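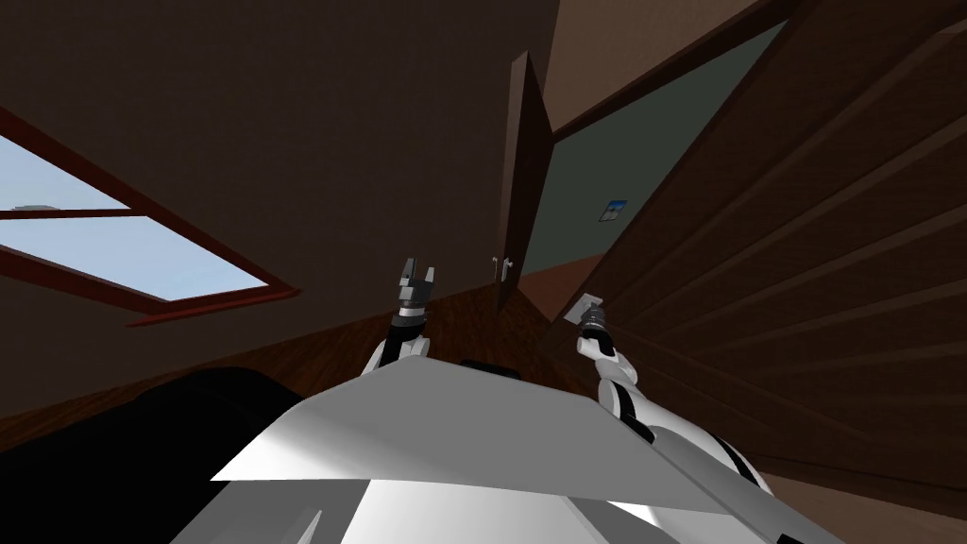
Tips for testing a home robot in simulation first

We are building a two-arm helper in a shared workshop, and every new task is tried in the simulated attic room before the real motors get power. We call the robot Nandik. These are the habits that save us the most time.

1. Model a room with a sloped ceiling. Square rooms are too easy. If your arms will be used under a roof, draw the slope, the skylight and the door, and give the door a real handle.

2. Check the raised arms near the doorway. Go slowly, and leave the door open in the first tests. Door trim is where our arms get scratched most.

3. Look through the wrist view also. The head view shows you the room, but it says little about the last bit of a grasp. In our wrist view the two fingers stand open over a brown surface, and the edge of this surface crosses the view as a long diagonal.
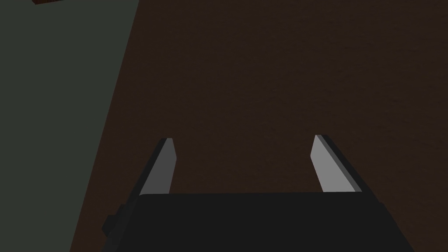
With such an edge you can judge quickly if the wrist is turned. We write down the angle, close the fingers with nothing between them, and open again. If they do not meet in the middle, correct the zero point before you try to pick up anything.

4. Keep the lighting dim in some runs. A program which works only in bright light will disappoint you in the evening.

5. Save the settings after each good run. We use Clomix for this and keep up to 1,000 runs - older ones go to a spare disk. Put the date in the file name, and one word about what you changed.

6. Tighten the wrist screws before you move to the real arm. Do it again after 8 hours of work.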